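Home | Kitchen | Laundry | Workshop | Garden | Ask Us

Print this page | E-mail to a friend

Keeping White Worktops and Tables White

White surfaces show everything. Tea, turmeric, beetroot, newsprint and the dye from a cheap carrier bag will all leave a mark if they are left long enough, and most of the damage is done by people scrubbing too hard afterwards. The tips on this page are for laminate, painted wood and solid plastic tops. Marble and other natural stone need different treatment and have their own page under Kitchen.
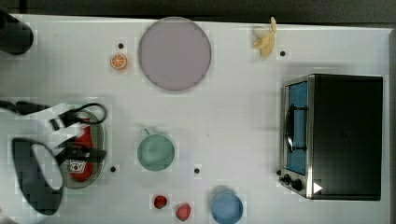
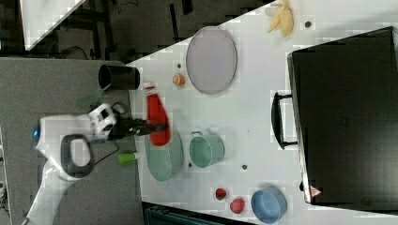
White tabletops with kitchen things out on them.

Everyday wiping

Use a well wrung cloth and a drop of washing-up liquid in warm water. Wipe once with the soapy cloth, once with a clean damp one, then dry with a tea towel. The drying matters more than people think. Hard water left to dry by itself builds up a grey film, and after a few months the whole top looks dull.

Change the cloth daily. A cloth that has wiped the hob will put a thin layer of grease on everything else it touches.

Tea and coffee rings

Mix bicarbonate of soda with a little water until it is about as thick as toothpaste. Spread it over the ring, leave it for 2 minutes and wipe away gently. Repeat if you need to. Do not use it dry and do not lean on it, as it is slightly gritty and will take the shine off a gloss finish.

Turmeric and curry

Lift off what you can with kitchen paper, working inwards so the stain does not spread. Wash with soapy water straight away. If a yellow patch remains, try the bicarbonate paste first. On a movable table, what is left will often fade in sunlight, so stand it by a bright window for a day or two before trying anything stronger.

Kittipong Yimyam wrote in to say he lays a damp cloth with a few drops of lemon juice over the patch for ten minutes before rinsing. We tried this on an old laminate offcut and it helped. Keep lemon off anything waxed.

Ink and felt pen

Surgical spirit on a cotton bud will shift most ballpoint. Test it underneath first, where it won't be seen. Painted tops can soften, so stop if any colour comes off on the bud. Open a window and keep it away from the cooker.

Scorch marks

A true scorch on laminate can't be cleaned off. A pale brown mark is sometimes only on the surface and may come up with the paste. Anything darker is in the material. You can patch it, cover it with a board, or live with it.

Prevention is cheap. Put a trivet or a folded towel down before the oven goes on, and leave clear space behind and above a worktop oven or toaster — the maker's booklet will say how much.

Scratches and chips

Fine scratches show because they hold dirt. Clean them out with a soft toothbrush and soapy water, let the surface dry, then rub in a little white furniture wax and buff it off.

For chips, buy a laminate repair paste. We have used the Fudach one, shade 2237, which is a plain cold white. There is a warmer shade for cream tops. Fill the chip slightly proud, leave it overnight and scrape it level with an old bank card.

Edges and joins

Iron-on edging lifts when water gets behind it. Lay a sheet of baking paper over the strip, press with a warm iron and hold it down with a block of wood until cool. If the old glue has gone brown and brittle, peel the strip off and fit new.

Sealant along a wall join should be cut out and redone once it goes black underneath. Cleaning only treats the top. Measure the run before you go to the shop. Ours was 370 cm and one tube did it with some left over.

What to avoid

Scouring powder, wire wool and the green side of a sponge. Neat bleach, which yellows some plastics. Spray polish, which makes the top slippery and catches dust.

Reader's question, January

Amnuay Kaewmanee asks whether an old painted table can be made white again after it has yellowed. Cleaning will not do it, as the paint itself has changed. Sand lightly, prime with a stain-blocking primer and use a water-based topcoat — oil-based white is usually the one that yellows. Two thin coats are better than one thick one.

Print this page | E-mail to a friend

Contact us | Copyright Stiritau Household Tips | Back to top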